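Gukano – Careers
Cell Technician, Robotic Manipulation (one position)
Plendcombe site
Reference number: 2089
Applications close: Dec 8, 2018

Gukano invites applications for the post of Cell Technician at its Plendcombe site. The successful candidate will be responsible for the setup, daily care and repair of a single tabletop manipulation cell and of the simulated copy of that cell, which is used to prepare every change before it is made on the hardware. The cell is operated jointly with Stougaard under the Promurby project.

The post is full time and is offered for a fixed term of 23 months, with a probation period of 3 months. An extension may be considered if project funding allows. The technician reports to the head of the cell engineering section.

About the cell

The cell consists of one arm with a two-finger gripper, a fixed table, a wrist camera and a control cabinet. It runs pick-and-place trials with small colored objects during the working day and is handed back to the technician each evening. The simulated copy runs on a separate workstation and uses the same object list, the same starting positions and the same gripper settings. When the two disagree, it is the technician's task to find out which of them is wrong and to correct it.

The gripper was replaced in October. Several of the records that go with it, including the fingertip offset, the camera mounting values and the spare parts list, still have to be brought up to date. Completing these records will be the first assignment of the person appointed.

Main duties

Start the cell each morning, run the homing routine and compare the result with the stored reference.

Inspect the gripper linkages, fasteners and fingertips for wear. Replace fingertips when the gap at full closure exceeds the limit given in the cell manual.

Check cable routing at the wrist after any change of tool, and repair or replace damaged cables and connectors.

Recalibrate the wrist camera after every collision stop and after any work on the tool flange.

Maintain the simulated copy. This includes the table outline, the lighting, the gripper model and the size and starting position of each object. Views from above the gripper are rendered after each revision and reviewed with the trial staff before the revision is released.

Keep the cell log. Entries are to be made on the same day and must state the fault, the part concerned, the action taken and the reading before and after.

Order spare parts within the approved budget, and receive and label them on arrival.

Assist visiting staff from Stougaard in preparing their trials – the technician is not expected to design the trials.

Required qualifications

A completed technical apprenticeship or a two-year degree in mechatronics, industrial electronics, automation or a related field.

At least 3 years of work with industrial or laboratory robots, including unsupervised mechanical repair.

Ability to read wiring diagrams and assembly drawings.

Working knowledge of at least one robot simulation package and of basic scripting.

Clear written English. The cell log and all service reports are kept in English.

Desirable qualifications

Experience with camera calibration on a moving wrist is an advantage. So is experience in matching a simulated gripper to a real one, particularly with regard to finger contact and linkage travel. Applicants who have worked under a lockout procedure should say so in their letter.

Simulated cell, gripper views with colored objects on the table
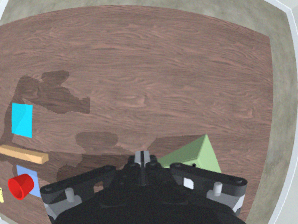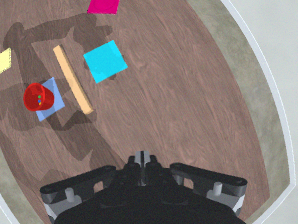 Conditions of employment

Normal working hours are 7:30 a.m. to 4:00 p.m. with a half-hour break. The technician may be asked to stay later when a repair cannot safely be left open overnight, and such hours are compensated with time off. Protective footwear and eyewear are supplied. Salary is set according to the Gukano technical staff scale and depends on training and experience. Travel to Stougaard for joint service work is required from time to time, and travel costs are reimbursed.

How to apply

Applications should include a letter of no more than two pages, a résumé, copies of relevant certificates and the contact details of two references. The letter should describe one repair the applicant carried out on a robot or an automated cell, including how the fault was traced. Please quote the reference number on all documents.

Applications are to be sent to the Gukano personnel office, Plendcombe, by mail or through the careers page. Incomplete applications will be returned once for completion if the closing date has not passed. Shortlisted applicants will be invited to an interview and a practical session at the cell, in which they will be asked to carry out a fingertip change and record it in the log.

Gukano is an equal opportunity employer. Applicants who need adjustments for the interview or the practical session should inform the personnel office when they accept the invitation.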